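3.2 Garment state before the first fold
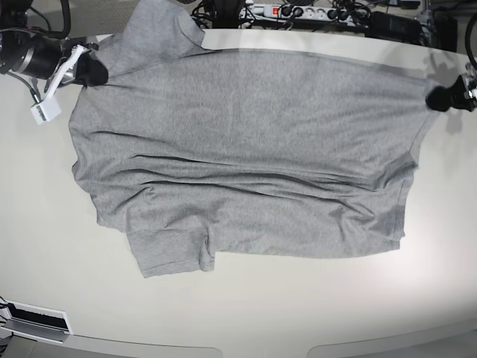 Figure 2. Gray short-sleeved T-shirt spread on the white tabletop, with long horizontal creases across the middle and lower half.

Most published folding instructions begin with a garment that is already flat. Household laundry seldom arrives in that condition, and the time spent bringing a shirt to a foldable state is usually left out of the totals. We treat spreading as a separate stage, and this section sets out how its end point was defined for knit tops.

The stage begins when the garment first touches the tabletop and ends when the first deliberate fold line is started. Within it we distinguish coarse spreading, in which the body of the shirt is opened out to a single recognizable outline, and smoothing, in which remaining creases are drawn toward an edge. The two overlap in practice. Coders were told to mark the change at the moment when both side edges of the body could be traced by eye from hem to armhole, whether or not the sleeves were in place.

Residual creases were graded on a scale of 0 to 3. Grade 0 is a surface with no crease longer than the width of a hand. Grade 1 allows isolated ripples that do not reach an edge. Grade 2 is assigned when a crease or wrinkled band runs across a large part of the body, and grade 3 when the fabric is doubled over itself anywhere within the body panel. Sleeves were graded apart from the body, as a sleeve that is turned under or lifted has little effect on the first fold but a large one on the final outline. The shirt in Figure 2 was coded as grade 2 for the body.

Outline was recorded independently of creasing. A soft cotton knit can lie nearly free of wrinkles and still have an edge that bulges or tapers, and this irregularity carries through to the finished stack. We compared the traced outline with a template cut from the same pattern size and noted the largest departure on each side. Departures at the hem were the most consistent between coders; those near the neck and shoulder were the least, and disagreements there were settled by a third reading (M.-k. Shim).

The full set comprises 500 spreading episodes, 60 of which were coded twice. Episodes longer than 30 seconds were kept in the set but are reported separately in Section 4, where they would otherwise dominate the mean. Two garment lines, listed as Ona and Bavari in the appendix, differ mainly in fabric weight. The heavier Bavari knit held its creases longer under light pulling, while Ona shirts flattened readily and then shifted when the next edge was handled.

One coding rule was revised in December. The original wording counted any fabric raised off the table as unfinished spreading. This proved too strict, given that a corner or sleeve is often still lifted while the rest of the garment is settled - the revised rule considers only the body panel. All episodes coded before the change were read again under the new wording by P. Agbeko and E.-s. Won. Grades for the sleeves were unaffected.

Smoothing beyond grade 1 was not required before folding. The relation between the starting grade and the squareness of the folded shirt is taken up in Section 4.1.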